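The Return

Wilma De Bruijn took the bench job at Halau in January, and by winter she had stopped reading the fault cards before opening a case. The cards were written by people who wanted their unit back. They said "dead" or "intermittent" or, once, "sulks." She preferred to begin with the wiring.

Return 3,050 had come in from Mitden with no card at all. The intake sheet said 3rd December, one board, one tray, lead set incomplete. Under "owner" somebody had written Donnelly and then put a line through it.

She followed her usual order. Power off at the wall. Sleeves up. Wires laid out on the white tabletop, each one traced to its end before anything was pulled. A bundle with green and white in it ended in a small metal ring terminal that was fastened to nothing. She wrote: ring terminal, free. Then she wrote the time, and sat for a while with the pen in her hand.

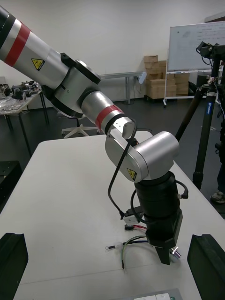 A free ring is an earth that somebody took off on purpose, Zona said from the doorway. They don't fall off. You have to want it.

"Or they were in a hurry," Wilma said.

Then there'd be a screw missing as well. Is there a screw missing?

Wilma did not know yet. She asked for the old log, and Zona went to find it.

The log for that unit ran to 1,000 lines, most of them identical. Start, check, stop. At line 10 the check had failed and a person had passed it by hand. The initials were hers. She read the line again. She had been at Halau for one week when that entry was made, and she had no memory of a board from Mitden, or of passing anything she had not tested.

She turned to the board. It was green, with a red part near the middle and a blue one lower down, and it sat in its light gray tray at a slant to the table. She did not straighten it. The procedure asked for the unit to be recorded as found, and she had written that procedure herself.

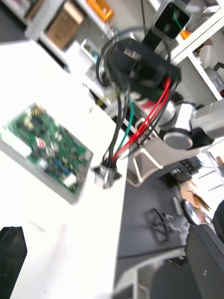

The first reading was normal. The second was normal. She moved the probe to the white connector block, waited 10 seconds, and got a third reading that matched the other two to the last digit. Nothing was wrong with the board. She checked the meter against the reference and the meter was fine too.

"It works," she said, when Zona came back.

So why did they send it?

Wilma held the ring terminal between finger and thumb. The crimp was a double one, pressed once and then again a quarter turn around. It was a slow way to do it. She had been taught it by her father and had never seen it on another person's work.

She wrote: no fault found. She crossed out Donnelly a second time, although it did not need it, and went to look for a screw.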